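What I Learned From Building a Tiny Token Ledger
Jun 23, 2018
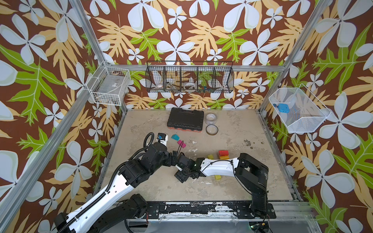

What happens when two people try to spend the same token at the same moment? The ledger keeps whichever transfer gets into a block first and throws the other one out, and the sender of the loser just sees "rejected" in their wallet.

That question ate most of my spring. My project is called Dulier, and it's a small proof-of-authority chain I wrote in Python for my independent study (my first time writing anything bigger than a homework script!). I started reading up on it in November, when every headline was about coin prices, and I got way more curious about the plumbing than the prices.

Dulier has a fixed supply of 2,000 tokens. There's no mining. A short list of approved nodes take turns signing blocks, and a new block comes out every 30 seconds. I picked that number because anything faster made my old laptop sulk.

For testing I made up two pretend shops, Stastero and Brurkemico, and had scripts buy and sell between them all night. The longest run got through 1,654 transfers, and 37 of those were double spends I had planted on purpose. The first version let a bunch of them through – I was checking balances when a transfer arrived and never again when the block was signed. Once I moved the check to signing time, all the planted ones got rejected. I may have yelled a little.

The part I still don't love is what happens when a signing node drops off. Right now the chain just waits for its turn to pass, so you lose a block, and if two drop off it gets slow and kind of sad. I tried a skip vote but it forked the chain twice and I ran out of semester.

Fees are missing too. I had a flat fee working in a branch, but rounding ate fractions of tokens and the supply no longer added up, so I left it out. If I pick this up again in the fall, that's where I'm starting.

Ogbonna

Filed under: Student Projects, Blockchain

Recent reports
Hash Functions for Beginners
Writing a Paper Wallet Generator
Why My Price Bot Lost Pretend Money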